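Visit to the Skimik lab, Thu 26 December

We had asked for a slot in March and were offered the day after Christmas Day instead, so only four of us went. The lab is on the second floor of the Manninen building, past the bike store. The lift was off and we took the stairs.

Skimik's group works on teaching two-armed robots from recordings of people. Their current project is called Cillau, and the question behind it is simple enough: if a person does a small job with their own hands while wearing trackers on both wrists, how much of that can a robot learn without anyone ever steering the robot?

We had an hour of slides first. The main points I wrote down:

- The training set holds 3,000 recordings of desk jobs, all done with bare fingers and wrist trackers.
- The comparison set is 300 recordings made by steering the arms directly, which is much slower to collect.
- On putting caps on pens, the policy trained on wrist recordings alone managed 40 per cent. Adding the steered recordings took it to 52.

The gap was smaller than most of us had guessed. They were careful to say that this is one task on one pair of arms, and that the caps were always within easy reach. When a cap starts behind something else, the figures drop, and they haven't written that part up yet.

After coffee we went through to the recording desks. The square printed markers on the wrist straps give the position of each hand in the head camera's view, and the fingers are left to the video.

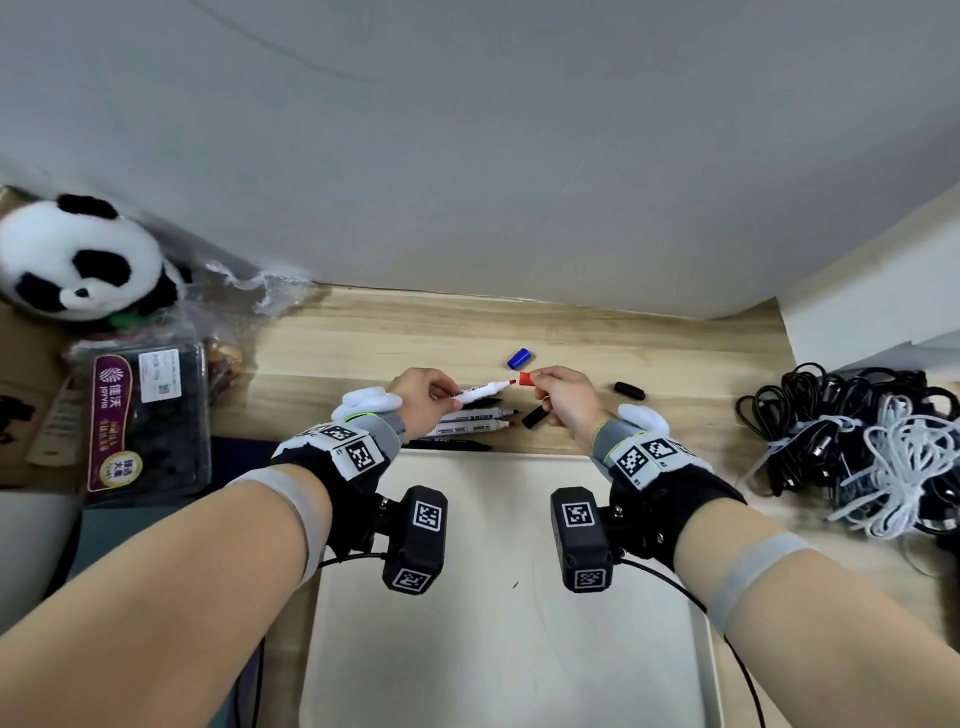
Somebody from our side asked why they don't tidy the desks between recordings. The answer was that they tried it in the first round, and the policy then did badly on any desk with things lying about. Now people sit down and work with whatever is there. The order of the pens isn't fixed either – the wearer picks.

The weak point is the last few millimetres. Wrist position says little about how hard the fingers are pressing, and a robot that has lined up a cap well can still push it off to one side. Lorer, who supply the straps, are looking at a thin pressure pad for the fingertips. We were shown a drawing but no sample.

Slides are to follow by email, and I'll put them in the shared folder.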